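설거지 동선을 다시 설계하다
주거 서비스 기업 델홀름(Delholm) 공용주방 운영 담당자 인터뷰

델홀름은 지난 9월 에트게이트(Etgate) 주거동의 공용주방 개수 공사를 마쳤다. 입주민 85명이 함께 쓰는 공간이다. 운영 담당자는 이번 공사의 중심이 조리대가 아니라 개수대 주변이었다고 밝혔다.

“입주민 면담에서 가장 많이 나온 의견은 그릇을 둘 자리가 없다는 것이었습니다. 저녁 7시 이후에는 씻은 그릇과 씻을 그릇이 조리대 위에 섞여 있었습니다.”

설계안에서는 개수대를 두 칸으로 나누고, 작은 칸에 건조대를 끼워 넣도록 하였다. 식기세척기는 개수대 가까이 조리대 아래에 두었다. 담당자는 “애벌로 헹군 그릇을 들고 주방을 가로지르는 일이 없어야 했다”고 설명했다.
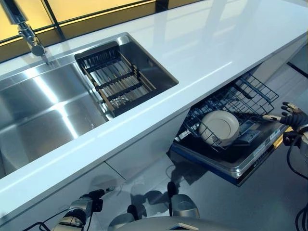
두 칸 개수대와 아래 선반을 꺼내 둔 빌트인 식기세척기. 에트게이트 공용주방.

조리대 상판을 흰색 유광으로 정하는 과정에서는 내부 이견도 있었다. 얼룩이 눈에 띈다는 우려에 대하여 담당자는 “눈에 띄어야 바로 닦게 된다”는 입장을 유지하였다. 관리 지침에는 사용 후 2분 안에 상판의 물기를 닦도록 하는 항목이 추가되었다.

식기세척기 사용법도 정비되었다. 큰 냄비와 접시는 아래 선반에, 컵은 위 선반에 넣으며, 아래 선반은 끝까지 꺼낸 상태에서 안쪽부터 채운다. 평일 표준 세척 온도는 50도로 정하였다. 칼과 나무 도마는 손으로 씻어 건조대에 올린다.

“세척이 끝나면 문을 열고 15분간 두었다가 그릇을 꺼내 달라고 안내하고 있습니다. 이 부분은 아직 잘 지켜지지 않습니다.”

델홀름은 같은 배치를 브룰티다우(Brultidau) 주거동에도 적용할 계획이다. 다만 그곳은 배관 위치가 달라 개수대와 식기세척기의 좌우가 바뀔 수 있으며, 세부 도면은 현재 검토 중이다.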